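초록 큐브와 종이 접시, 노에미 게라를 만나다
글 스콧포트 생활놀이 편집팀 | 5월호

노에미 게라(Noemi Guerra) 씨를 만나러 가면서 저는 솔직히 거창한 교구장을 기대했어요. 놀이 키트를 2,000개나 만든 분이니까요! 그런데 게라 씨가 제일 먼저 꺼낸 이야기는 종이 접시였습니다. "비싼 나무 쟁반도 써 봤죠. 그런데 결국 손이 가는 건 흰 종이 접시더라고요. 초록색이 이만큼 잘 보이는 바탕이 없어요." 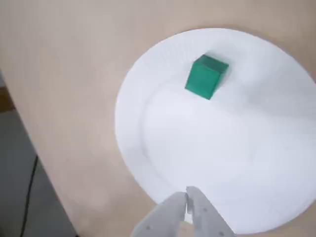 접시와 큐브, 그 단순한 조합

게라 씨가 '빌라우(Billau)'라고 부르는 정리 놀이는 접시에 놓인 작은 큐브를 하나씩 통으로 옮기는 게 전부예요. 너무 쉽지 않냐고 물었더니 웃으시더라고요. "가장자리에 걸친 큐브를 한번 집어 보세요. 기울어져 있어서 생각보다 까다로워요." (해 봤는데 진짜 그래요. 저는 두 번이나 놓쳤습니다.)

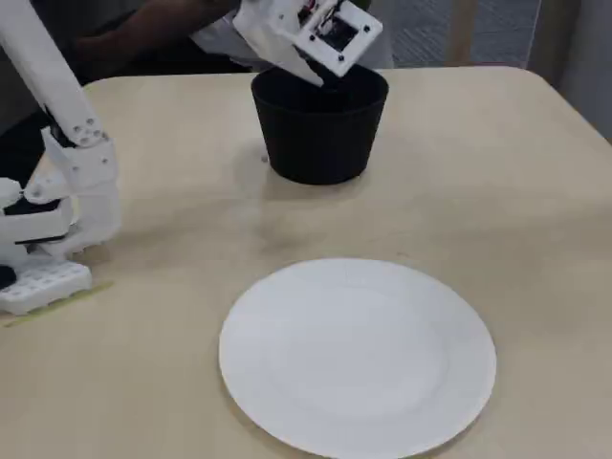
통 고르는 이야기가 나오자 게라 씨 말이 갑자기 빨라졌어요. 마르케티(Marchetti) 공방에서 견본을 27개나 받아 봤다니 할 말이 많을 수밖에요! 그중 마음에 든 건 입구가 바닥보다 넓고 테두리가 도톰한, 화분처럼 생긴 검은 통이었답니다. 접시 뒤쪽에 조금 띄워 두는 게 게라 씨 취향이고요. "바로 옆에 붙이면 재미가 없어요. 큐브를 들고 가는 길이 좀 있어야죠." 저는 처음에 투명한 통이 낫지 않나 했는데, 게라 씨는 고개를 저었어요. "속이 다 보이면 자꾸 들여다보게 돼요. 손이 멈춰요."

큐브는 몇 개가 좋으냐고도 물었습니다. 처음 하는 사람에게는 무조건 적게 준대요. "세 개면 충분해요. 익숙해지면 6개까지 늘리고요. 그 이상은 접시가 복잡해 보여서 저는 싫더라고요."
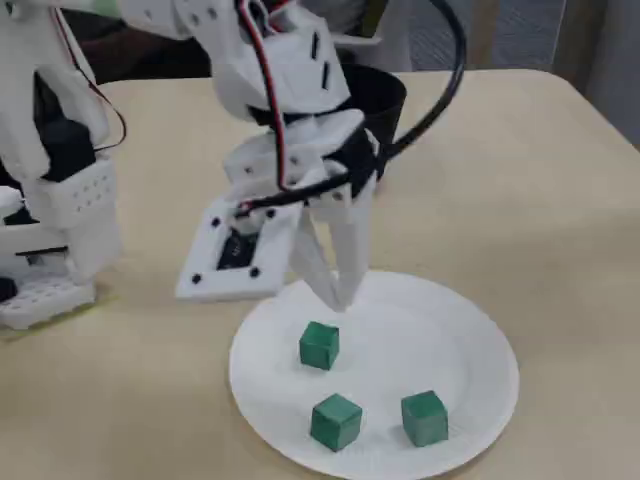 놀턴 놀이문화팀

게라 씨는 이 팀에서 5년째 일하고 있어요. 출근하면 커피부터 내리고, 접시 묶음을 풀어서 휘어진 게 없나 한 장씩 본다고 합니다. 테두리 주름이 눌린 접시는 간식용으로 빼 둔대요. 큐브 색도 여러 번 바꿨는데 노랑은 조명 아래서 흐려 보였고, 빨강은 게라 씨 표현으로 "너무 시끄러웠다"고요. 그래서 초록에 정착했습니다.

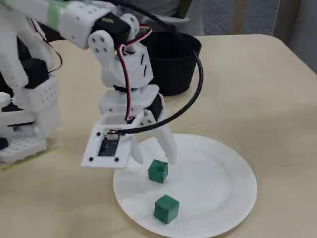
집에서 해 보고 싶은 분들께 한마디 부탁드렸더니 이렇게 답하셨어요. "접시는 무늬 없는 걸로 사세요. 꽃무늬 접시에 했다가 큐브 찾느라 한참 걸렸어요." 다음 키트에는 더 작은 큐브를 넣을지 고민 중이라는데, 제가 좀 큰 걸로 해 달라고 졸랐더니 생각해 보겠다고만 하시네요.

최근 글
- 서랍 속 단추로 하는 색깔 나누기
- 책상 위 5분 정리, 독자 후기 모음
- 마르케티 공방에서 보낸 오후

문의: 스콧포트 생활놀이 편집팀 | © 스콧포트 | 맨 위로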